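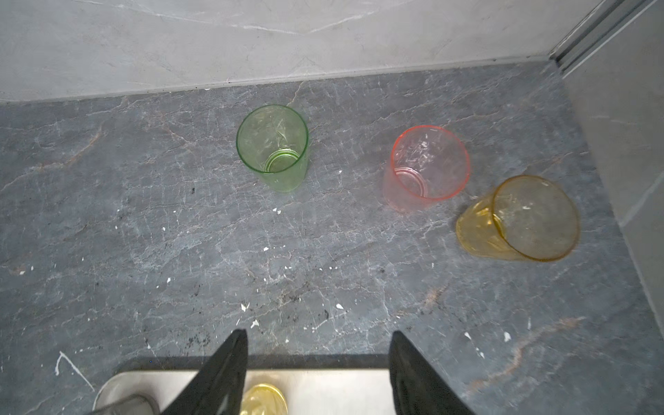 The dishwasher was supposed to settle this. We would load it, press a button and never think about tumblers again. Forty years on, someone still has to clear the counter, and at my house that someone is me.

So I went to Drostgate, where a small outfit called Cledano is trying to teach machines to tidy up. I had pictured a butler. What I got was Erick Kashindye, a patient man in a fleece, and a great many coloured cups.

"Cups are horrible," he told me, quite cheerfully. They are see-through, so a camera looks at one and sees mostly worktop. They roll. Knock one on its side and you have set the thing a different job altogether. My own children find this hard, and they have had years of training.
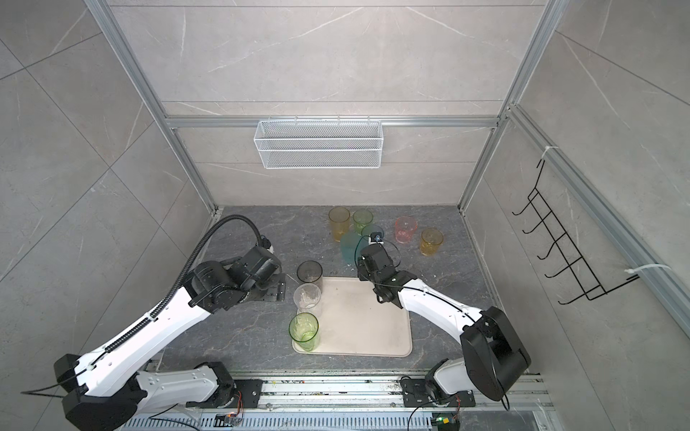
Two arms are better than one, in theory. In practice each has to keep out of the other's way, a skill that has also defeated every couple I know with a narrow kitchen. Marites Malabanan keeps the log of attempts, which stood at 851 when I visited, and she wouldn't be drawn on how many she would call good. "Depends whether you're fussy about your shelves," she said.

I asked when I could have one. Kashindye said 5 years, then looked at Malabanan, who was looking at the floor. A rival firm, Prieto, has been saying 2 for quite a while now – it said so last July, too.

I drove home and did the glasses by hand. It took four minutes, and I broke one.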